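6th May – Kneath road surface notes (Mayu Koyama)

Went over the approach road and the store lot for the Callow job. Road first. Asphalt looks smooth, paler along the wheel tracks. Centre dashes and left edge line show up well.

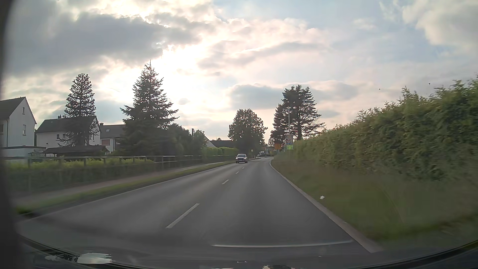
*Approach road, two lanes, curb on the right.*

Sheet 126 still has the February layout, needs redrawing. Chainage starts at 700, so the old Pesia numbers won't match.

Store lot next. Trolleys are in a row under the first large window, bagged goods by the entrance. Keep that strip off the survey grid.
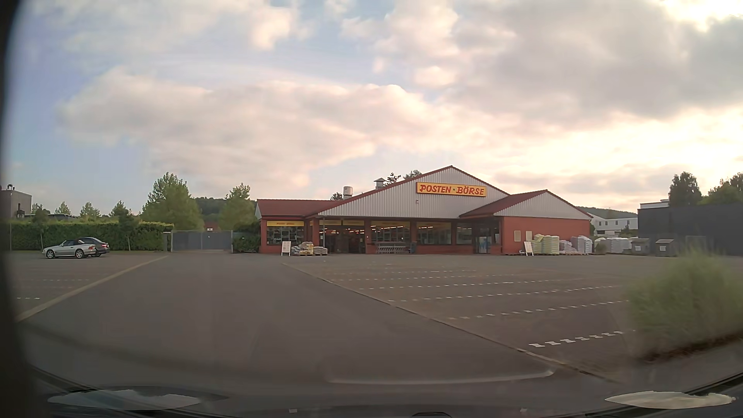 ## To do

- Redraw sheet 126
- Send Grela the lot outline
- Check point 1537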